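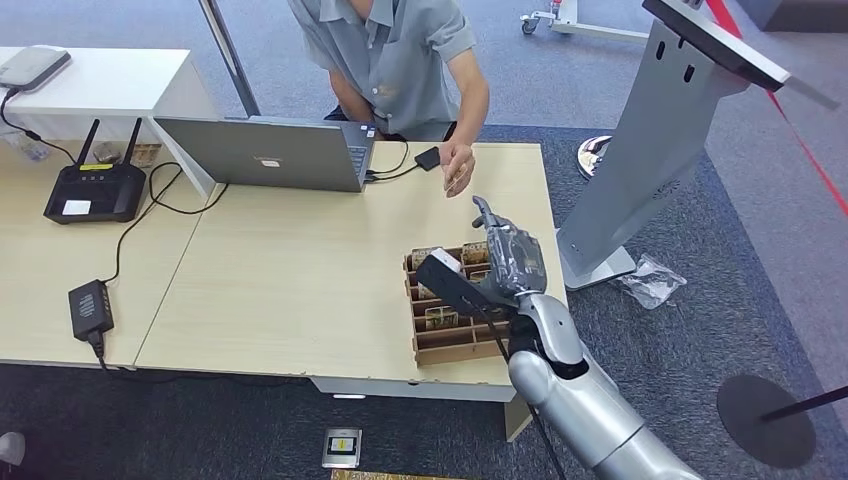 Open Day at the Titley Workshop, May 2025

Titley opened its doors to visitors for one afternoon, and I went along to see the office side of the business. The company makes small wooden storage goods and sells them through Bulberg, mostly to schools and craft stores. The building is 122 years old and was a seed warehouse before Titley moved in.

The first stop was a carpeted room upstairs, where orders are handled. The work table is light wood, made in two sections with a seam between them. A laptop, a black router with two antennas, and a good many black cords share it with a compartment tray in thin brown panels, divided into a grid of narrow slots. The tray is the Fenico, the best seller. Titley shipped 593 of them last August.

Eifion Wogan led our group of 9. He went over how an order comes in, how it is checked against stock, and how it goes down to packing. He said the firm keeps around 1,000 trays ready at any time.

Downstairs we saw the cutting room and the packing benches. The saws were off for the visit, but we could handle some offcuts. There was coffee in the yard afterward.

Parking is on Akande Street, behind the building. The stairs are steep and there is no elevator. Trays were on sale at the front desk, cash or card.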